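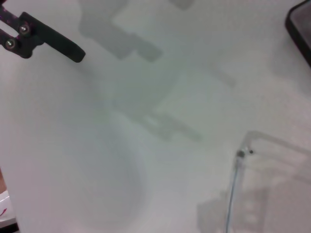 Photo: Khadija Hamdy

Home Posts Replies Media

Watched the Istby final again on Friday. I still think Brahim El Khatib ran the bravest 500 metres of the season, and he finished fourth.

He went to the front after 200 and stayed there until the last bend. People call this bad tactics. I call it a man who wanted to know how good he is.

My cousin Youssra disagrees with me, as always. She says Mylene Tiongson would never race like this, and Mylene has the medals. It is a fair point and I don't have a good reply.

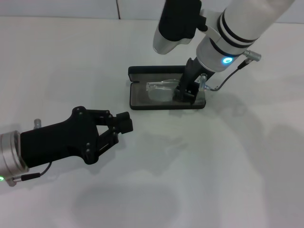 Mylene's coach at Kison makes her watch every race two times before they talk about it. I should do the same, but I write my opinion first and look later. I was no better during the heats. I missed completely that Brahim was boxed in there as well. So maybe the fast start in the final was his answer to that.

Next meeting is Gaber, in January. Over 1,799 tickets are sold already, for a small indoor track this is a lot.

My guess: Brahim goes early again. Youssra has bet me a dinner that he waits.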